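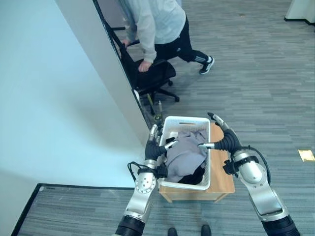 Four hours in a folding chair for the Praltby council

So I finally went to one of the town council meetings I keep complaining about. It was Tuesday, doors at seven, and I figured I'd be home in time for a late dinner. Ha! I got back close to midnight and ate cereal standing up.

The big item was who gets the council seat Katsuhiko Oshima gave up in September. The mayor, Hatsue Kikuchi, wants to appoint someone until the spring vote. Tetsuya Aoki wants a special election now, and he brought a petition with more than 1,000 signatures on it (mine is in there somewhere, next to a coffee stain, sorry Tetsuya).

I've gone back and forth on this one. A special election costs money we'd rather spend on the Lencho Road bridge, and turnout would probably be awful. But the last time the mayor picked someone, we got a guy who voted with her on everything and skipped the budget hearings. I still haven't forgiven that!

26 people signed up to speak. Yuzuki Oda was the best of them by a mile. She's 70, she's lived on the same block her whole life, and she read the town charter out loud, slowly, while looking straight at the mayor. The room got very quiet. Then somebody's phone went off with a polka ringtone and we lost the mood.

They ended up tabling the whole thing until the next meeting. I'm planning to go, and I'm bringing a cushion and a sandwich. If you want a ride from the Jirero side of town, leave a comment, I've got room for three.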